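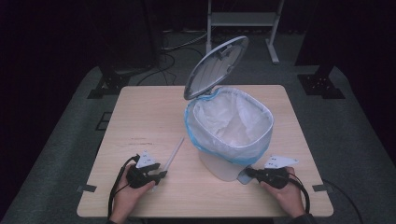
Nurnero is hiring demonstrators for the Bednárik study, and we would like to be careful about what we promise. The idea is that a learning system can pick up household chores if enough people perform them with a gripper in each hand. Maybe so. We have read plenty of confident claims about this and believe very few of them. A job like the small trash bin with the blue-edged liner folded over its rim, with a white stick lying on the table beside it, looks trivial until you have to do it with two black fingers per side, or with whatever your own hands become when they are wrapped around a handle. We want to know how many examples that kind of job really takes, and whether the result holds up when the bin is a different bin.

What the work is

You sit or stand at a small table and repeat short tasks with the grippers. They are cabled, and you will learn to mind the cables. The first target is 1000 usable examples per task. Čestmír Pešek, who runs the sessions, throws out plenty, including good-looking ones, and will tell you why if you ask.

Shifts last up to 300 minutes, breaks included. The work is repetitive. If a recruiter has told you that you will be "teaching AI," please lower your expectations before you apply.

Who we are looking for

- Adults with steady hands and patience for doing the same thing again
- Left-handers, who are badly underrepresented in our Skostell recordings
- People who will say so when an instruction makes no sense

No technical background needed. Experience with other data collection projects is fine - we may ask you to unlearn some of it. Speed does not impress us. Rushed examples are mostly useless, and we do not pay by the piece.

Terms

Hourly pay, same rate for training and recording. Paid trial of 2 shifts, after which either side can walk away. Work is on site at the Jenik building, room 1515. No remote option.

To apply, send a few lines about yourself to Oldřich Šindelář at Nurnero by October 31, 2025. A résumé is optional. Tell us which days you can work and which hand you write with.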